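Interview: the Henby dismissals, and what a faculty union can do about a gag clause

Typed up fast from notes and a recording, between two other deadlines. The person I spoke to chairs the grievance side of the faculty association at Henby College and asked to go without a name, which is fair given the subject. We met in June in a study room at the library. Quotes trimmed, nothing moved.

First the background, for people outside the college. Last fall the administration sent out a new contract addendum to everyone on a term appointment. Two pages. Most of it was boilerplate about email and parking. Paragraph six said that instructors would not "make public statements touching on the governance, finances or partnerships of the College" without written approval from the provost's office. Three lecturers wouldn't sign. None of the three was renewed in the spring.

The partnership everybody had in mind was Caltavard, the company that runs the college's online degrees and takes a share of the tuition. One of the three lecturers had written a piece about that contract in a local paper, a fairly dry piece, mostly numbers.

"It was so dull," the chair said. "I say that with love. It was a column about revenue share. I'd have been surprised if 900 people read it all the way through. Then the addendum comes out and of course now everybody's read it."

I asked when the association first heard about paragraph six.

"Late. Which is on us. People got it through the HR portal with a box to check and most of them checked it, because the semester's starting and you want to get paid. We had a call from one person who had read it on a bus. That was the first we knew."

And how many had signed by then?

"Most. There were 96 people on term contracts and 41 had already clicked through before we got a single email out. By the end it was all but three. I don't blame anyone who signed. I've told them so. You can't ask a person with a one-year contract and a kid to be the test case."

The college's position, as given in a letter to the association, is that the clause was only ever meant to protect confidential business information and that the three non-renewals were made on enrollment grounds. I read that back.

"Sure. Enrollment. Two of the three taught required courses. Full sections, wait lists. They posted ads for the same courses in May, same course numbers. So explain that to me. I've asked them to explain it, in writing, twice, and what comes back is a paragraph about flexibility."

A lot of this turns on whether Henby is bound by its own handbook. It's a private college, so the First Amendment doesn't reach it directly the way it would a state school, and the chair was careful about that, more careful than I was in my questions.

"People say free speech and think that settles it. At a private college it mostly doesn't. What we have is a promise. The handbook has a section on academic freedom, it's been in there for 40 years, and it says faculty may speak and write as citizens and about the institution without discipline. 'About the institution.' Those words are in it. Somebody back then fought for those words, I've seen the minutes. So our argument is contract. You promised this, people took jobs on it, and you can't undo it with a check box."

But the handbook can be changed?

"It can, by a process. It goes to the faculty senate, there's a comment period, a vote, then the trustees. None of that happened. They didn't even try to amend it, they just went around it with the addendum. If they had brought it to the senate they would have lost, and I think they knew that."
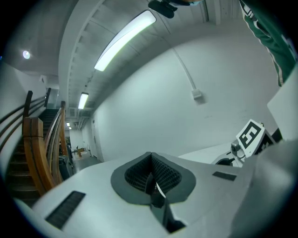 So what is the association asking for now? Three things: the addendum withdrawn for everyone who signed it, the three lecturers offered their courses back for the coming year, and a written statement from the trustees that the handbook section still stands.

On the second of those there has been some movement, kind of. In April the college offered one of the three a single course for the fall, at the per-course rate, no benefits. The offer came with the addendum attached.

"Same paragraph. Same wording. I honestly thought it was a mistake and called to check. It was not a mistake."

The lecturer turned it down.

There's an outside report too. The association hired a small firm, Antoniuk, that does reviews of shared governance at colleges, to look over the paperwork. The report is finished but it isn't public yet; the chair wants the three lecturers to be comfortable with every line about them before it goes out. I asked for the gist and got part of it.

"It says the process wasn't followed. It's polite. It's a very polite report. There's a section on the timeline that I think the trustees should read slowly. And it criticizes us as well, for the record, for not having anybody watching the HR portal. Fine. We do now."

I wanted to know about the students, because there'd been a petition and then it sort of vanished.

"It didn't vanish, it went to the student government and got stuck there over finals. They were good, the students. They came to the trustees' open session and asked about their canceled seminar, very specific, when's it coming back, who's teaching it. Nobody had an answer for them. One of the trustees told them it was a personnel matter. And a student said, we're not asking about a person, we're asking about a course. I wrote that down."

Some faculty have been less supportive. There's a view on campus, I heard it from two people before this interview, that term instructors are one thing and tenured faculty are another, and that the association is spending its credit on a fight that doesn't touch most of its voting members. The chair has heard it too.

"I get it in the hallway. My answer is look at Nedham."

Nedham is the college across the river, which brought in a similar clause for adjuncts and extended it to everybody two years later, tenured people included. It has since been softened, after a grievance that took most of a year.

"They started at the bottom because it's easy at the bottom. Then when it came for the full professors the administration could say, well, this is already standard language here, it's been in use for two years with no complaints. No complaints! From people who'd get fired for complaining. I'd like us not to do that."

What about the company? Has Caltavard said anything?

"To us, no. I don't really expect them to. I want to be fair here, I have no evidence that they asked for the clause, and I've told our own members to stop saying it like it's a known fact. It's possible somebody in the provost's office just got nervous on their behalf. The contract with them is confidential so I can't tell you what's in it. I can tell you that I've requested it and was told that the request itself touched on partnerships."

We both stopped for a second there. Then on to the legal side, where there's less to say than people want. No suit has been filed. The association has a lawyer on a small retainer and the three lecturers have been talking to her separately. A grievance is in, at step two, and the college has until the end of the summer to respond to it. If it goes to step three there's an outside arbitrator, but the arbitrator's ruling is advisory, and the trustees can set it aside.

"That's the weakness. Everyone knows that's the weakness. We've bargained over it before and traded it away for other stuff, health coverage, things people needed. So an arbitrator could agree with us on every point and they could still say thank you, no. They'd have to say it in public though. I think that counts for something. Maybe I have to think that."

I asked about advice for instructors elsewhere, because I know a few read this site. The chair said to read whatever comes through the portal before clicking and to keep a copy of it with the date, since the version on the portal at Henby was swapped out in the winter for one with slightly diffrent wording and no notice. Also to send anything odd to somebody, even if there's no union, even if it's only a colleague down the hall. And if you sign something under pressure, write down that day what you were told and by who.

Last question was about the three. How are they doing?

"One's got a job, full time, not teaching. One is doing some tutoring and has applied for about everything in driving distance. The third I'm not going to talk about, they asked me not to." A pause. "They were good teachers. I keep having to talk about clauses and they were just really good at the job, and there are students who signed up for the fall expecting to get them."

The association meets again before the semester starts. The Antoniuk report may be out by then, if so I'll link it. The provost's office was sent a list of questions for this piece and replied that it doesn't comment on pending grievances. I asked whether paragraph six is going to be in next years contracts as well and haven't heard back on that one.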